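Unclaimed

The procedure at the Tivstead depot ran to 5 pages. Page 2 covered the bin. It was gray sheet metal, set into the work surface, with a divider that sloped between the narrow rear compartment and the deep front one. Dry articles with a label went to the rear. Everything else went to the front.

The night clerk had followed the procedure for 3 winters. She logged each article by color, then shape, then condition. Ownership had its own column, and the column was usually blank.

The last train from Bruren had been searched at the terminus. Article 1,965 was small, bright blue and bumpy, like something knitted. She wrote "blue, toy, small" and stopped. The form gave her 2 choices for condition, sound or damaged. She turned it over under the lamp. One side had been rubbed flat, as if by a thumb.

She read the definition of damage again. It covered tears, stains, missing parts and fire. Wear was left out.

She entered "sound" and set the thing in the back left corner, away from the heavier articles. The procedure did not mention corners. Then she opened the page for Allton, the next stop down the line, and checked the lost reports a second time – around an hour before she was required to.

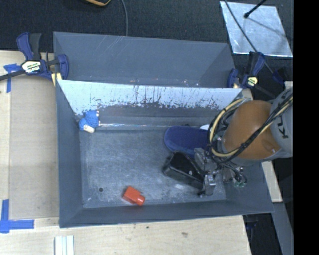

Fiction by Ashworth
Tuesday, December 13, 2022

The second part of "Unclaimed" follows the reports from Allton.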